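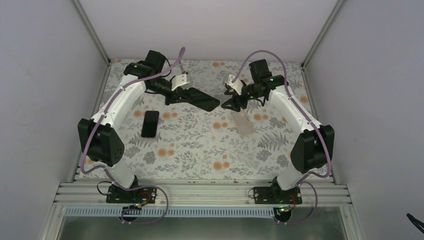
I got rid of my smartphone plan in October and went back to a landline with a basic prepaid cell for the car. A few people have asked how it's going, so I'm writing it down once.

The landline costs me 9 dollars a month as an add-on to the internet. I already had a jack in the kitchen and another in the hall. The one in the hall was dead. I opened the plate, found a wire that had come off its screw, and put it back. That took longer than it should have because I couldn't find the small screwdriver.

The handset is a Premura I bought used in Workton. It has a long cord and a ringer you can hear from the yard. There's no screen, so I don't know who is calling until I pick up. I thought this would bother me more than it does. Most calls are from my sister or the pharmacy.

The harder part was phone numbers. I knew 2 by heart, mine and my parents' old one, which was disconnected years ago. I went through my contacts before I shut the plan off and copied out the ones I wanted to keep. There were 125 entries in there and most were people I bought a couch from or a plumber who has since retired. The keepers fit on one sheet of paper, taped inside the cabinet door. I've learned six of them so far just by dialing.

Photos were the other job. I had 2791 on the phone and moved them all to the computer with a cable. I haven't sorted them. I did find the ones from the week in Ernodholm, which I thought I had lost.

What I miss: maps, mostly. I drove to Esperanza Kapoor's new place with directions on an index card and went past the turn twice. The bank also wants to text me a code for everything. The prepaid phone gets texts, but it lives in the glove box, so I have to go out to the driveway to pay a bill — not great in the rain.

What I don't miss is checking the thing in line at the store. I still reach for my pocket now and then.

The prepaid minutes run out in the spring and I'll have to decide whether to renew. If you have my old number, it still works. I moved it over to the landline, so don't text it. Let it ring a while, I may be outside.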